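3. Kitchen counters and the small appliances that live on them

3.1 Why we started with the counter

When we first sat down to plan this study of household electricity use, we meant to spend most of our time on heating and hot water, as most people before us have done. It was the households themselves who kept pulling us back to the kitchen. In the opening interviews we asked a very plain question, "What in your home do you think uses the most power?", and a surprising number of people in Skincombe and Hutbridge pointed to something standing on the kitchen counter. The kettle came up again and again, and so did the toaster, and one retired couple told us at some length (and with real feeling) about a slow cooker they had given up on years before to save money. We found these answers touching and also very useful, for they told us that people judge the cost of a machine by how often they touch it and how hot it gets, and pay much less attention to how long it runs.

We therefore gave the counter a section of its own. By "counter appliance" we mean any plug-in device that a household keeps, for most of the year, on a work surface in the kitchen and that can be lifted by one adult. This takes in toasters, toaster ovens, kettles, coffee makers, rice cookers, blenders and the like. It leaves out microwaves that are built into a cabinet, and it leaves out phone chargers, although we admit that the line is a little blurry and that several households thought we were wrong about the chargers.

3.2 Households and meters

The survey reached 756 households in the two towns, with a further 200 in the rural district of Penner added in August to balance the share of older, detached homes. Every household filled in a short form listing its counter appliances and guessing how many times a week each one was used. A smaller group of 80 households agreed to have plug-in meters fitted between their appliances and the wall outlet, and it is the readings from this group that we lean on most heavily in what follows. We are very grateful to them. A plug-in meter is not a pretty thing, and it takes up room in exactly the spot where people want to put the bread.

We asked the metered households to go on cooking just as they always had, and as far as we can tell they mostly did. Two of them wrote to us during the first month to say that they had caught themselves making less toast, out of a sort of politeness toward the meter. We left the first two weeks of readings out of the analysis for every household, so that this early shyness would have time to wear off.

3.3 Toasting and the overlap between machines

The question that interested us most, and that took up more of our conversations than we had expected, was what happens in homes that own two machines able to do the same job. Toasting is the clearest case. A slot toaster and a toaster oven can both brown a slice of bread, and many people who own the one also own the other. Figure 4 shows the two kept on the same stretch of counter, an arrangement we met often enough to give it a name in our notes, where it became "the pair."

We had supposed, going in, that the pair would turn out to be a waste, with one of the two machines gathering crumbs while the other did the work. The forms seemed to support us, for people who owned both tended to tell us that they "hardly ever" used one of them. Which one they named varied a good deal from home to home, and sometimes between two adults in the same home, who had to be asked separately.

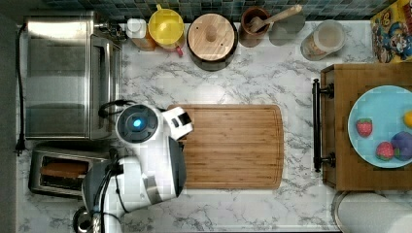 Figure 4. Slot toaster and toaster oven on a shared counter.

The meters told a gentler story. In most homes with a pair, both machines were switched on in a normal week, and they were switched on at different times of day and for different lengths of time. The slot toaster belonged to the morning. Its runs were short and bunched closely together, often with a second round starting within a few minutes of the first. The toaster oven came to life in the late afternoon and evening, and its runs were longer and far more uneven, as you would expect from a machine that may be warming a roll one day and cooking a supper for one the next.

Across the whole metering period we recorded 2,641 separate toasting runs in homes with a pair, and the morning bunching shows up clearly in every month. It is a little weaker during school holidays, when breakfast drifts later and spreads itself out.

3.4 What people say about keeping both

Numbers of this kind can only take us so far, and we were glad to have the follow-up visits. People explained the pair to us in terms of trust. The slot toaster was the machine that could be left alone while one looked for shoes or packed a lunch. The toaster oven needed watching, and was therefore saved for times when someone would be standing in the kitchen anyway. Several people also spoke about the big oven, which they felt guilty about heating for a small dish, and they described the toaster oven as a way around that guilt.

There was a strong link with counter length as well. Households with short counters were more likely to keep one of the two machines in a cupboard, and a machine kept in a cupboard was used much less, even when its owner told us that getting it out was no trouble at all. Outlet position mattered too. In the older Penner homes, where a kitchen may have only two outlets above the work surface, people had worked out careful routines for whose turn it was to be plugged in, and the kettle nearly always won.

3.5 Limits of this part of the study

We should be open about some weak points. The metered households put themselves forward, and people who will happily live with a meter for months may well be people who already think about their electricity use. Our plug-in meters also missed any appliance that was moved to a different outlet, and although we asked households to move the meter along with it, we have no way of knowing how faithfully this was done. Lastly, both towns and the Penner district are served by the same supplier and share a mild climate. We would be cautious about carrying these findings over to a place like Prolton, where winters are harder and the big oven is, by all accounts, welcomed for the warmth it gives the room.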